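Washing pots in Lavville

In March I went for two weeks to Lavville, to help on the excavation of a small Roman farm in the fields behind the village. I am not an archaeologist. I work in an office, I translate contracts, and I had wanted to do this since I was a child. Several friends asked me to write how it was, so I will try.

First the practical things. You pay for your food and your bed, and the bed is in the old school. We were 17 people and there were two showers. The day starts at half past six because the light is good and the wind is still weak. I had imagined that I would kneel in a trench with a small brush. On the first morning I received a bucket, a toothbrush and a crate of dirty broken pottery, and I sat with these three things until Saturday.

I was a little disappointed, I admit it. But washing is a good way to learn. After one day I could feel with my thumb which pieces were made on a wheel and which were not. The fine red ones you must not scrub hard, or the surface goes away with the mud. The grey kitchen ones can suffer more. When they are dry, each piece gets a number in black ink, very small, on the inside, and over it a drop of varnish. My numbers were ugly in the beginning. I wrote the number 311 so badly that it went into the catalogue as 377, and somebody lost an evening looking for it.

In the second week I was allowed into the trench which they call Jandlow, after the family who owned the field before. There we had a floor of beaten earth and, in one corner, a hearth made of flat tiles. Around the hearth the soil was black and greasy, and we took all of it away in sacks, 64 sacks in total. This soil is put in a tank with water, and the light things float up and are caught in a fine sieve. So you find seeds, burnt grain, pieces of nutshell. For me this was the best part of the two weeks, much better than the coin which everybody photographed.

The specialist for plants told us that grain survives because it is dried and stored near fire, and accidents happen. Soft food is another matter. An apple or a pear leaves maybe some pips, and leaf vegetables leave almost nothing, so a whole part of the meals is missing from the list.

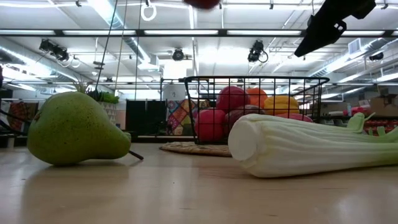
I thought about this often in the evening, when we cooked in the school kitchen. If someone digs there later, he will find our beer caps and a great quantity of chicken bones, and he will have a strange idea of us.

One thing I did not like so much. The finds now go to the depot at Hudis, which is 30 kilometres away, and the people of the village will not see them again for a long time. An old man came each afternoon to stand by the rope, and he asked me twice if something would stay in Lavville. I did not know what to answer. There was a plan for two glass cases in the Delacroix house, next to the post office, but the roof must be repaired first and there is no money for it. I hope it will be done – the village has been very patient with our mud and our noise.

If you want to go next year, bring gloves for washing, a hat which closes under the chin, and your own pillow. My knees needed ten days to become normal again. I have already asked for my holiday.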